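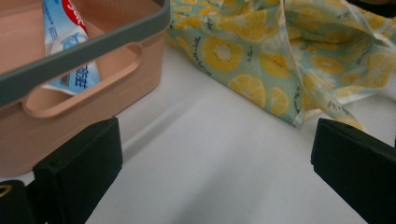
Saving Your Game Twice: moving player progress between two versions of Flunex
Final project report, December 2019

So this was my project for the fall, and I'll start with the part I got wrong, as it ate up most of September. I thought a save file was a list. You have your level, your coins, your unlocked doors, you write them down in order, and later you read them back in the same order. That is how Flunex did it when I first built it for last year's class, and it worked fine right up until I wanted to change anything at all.

Flunex, if you haven't played it (you haven't, it's on my laptop and the lab machines), is a small stealth game. You sneak through a town called Gostelthorpe, borrow keys from people who are not paying attention, and get out before the bell. There are 6 maps in the old version. For this project I was making a second version with reworked maps and a new inventory, and my goal was that anybody who had finished the old one could bring everything across and not start from zero. I've lost progress to a sequel before and I was bitter enough about it to make it my topic!

What the old file looked like

A finished save was 1279 bytes, always, even if you'd only played the tutorial. I had padded it with zeros because I was scared of files that change size. There was no version number anywhere in it. If you're reading this because you are about to make your own game, please put a version number in the first byte, before you do anything fun.

The worst bit was the keys. Each key was stored as its position in my item table, so the chapel key was whatever number the chapel key happened to be that week. In the new version I sorted the table alphabetically (it looked so tidy) and then loaded an old save and found my character carrying a ladder, a ham and the end-of-game medal on the first map.

What I tried

I went through 3 approaches.

The first was to have the new game read old saves directly. This turned into a giant pile of if statements inside the loading code, and every time I fixed something for old players I broke it for new ones. I dropped it after a couple of weeks.

The second was a separate converter program. You'd run it once, it would spit out a new save, done. I liked this one a lot and I still think it's the cleanest. But when I handed it to classmates they ran it twice, or ran it on the wrong file, or forgot it existed and asked me where their stuff went. Fair enough, I would have done the same.

The third is what I ended up with. The game checks the file when it starts, and if it sees an old one it makes a backup, converts it in small steps, and then loads the result like any normal save. Each step only knows how to go from one version to the next. There are only 2 steps right now, one for the items and one for the maps, but adding another is pretty painless.

Items now have names instead of numbers. I call the naming table Čierny, after the black cat on the second map, and then I found out that my editor was saving the Č differently from the game, so the table's own name wouldn't load. I lost an entire evening to that. The folder is spelled with a plain C now, and the cat kept the real spelling on screen.

Testing

I collected old saves from people in my section and ran all of them through. Most converted cleanly. The ones that didn't were nearly all from players who had quit inside the Bosemetti house, a map I merged with the one next door, so the spot where they'd saved was now the middle of a wall. I fixed it by moving anybody stuck in there out to the front gate. It's a bit of a cheat and you lose whatever sneaking you'd done up to that point, but you keep your keys and your score.

I didn't get to moving saves between different computers. It works if you copy the file by hand, and I did that plenty of times, but there's no button for it and no account or anything behind it. I also never tested what happens when the disk is full during the backup, so I can't say it's safe.

Still to do

Write the version number check for files newer than the game (right now it just crashes). Add a message so players know their save was converted. Put the ham back on the market map, since it went missing in the sort and people have asked about it.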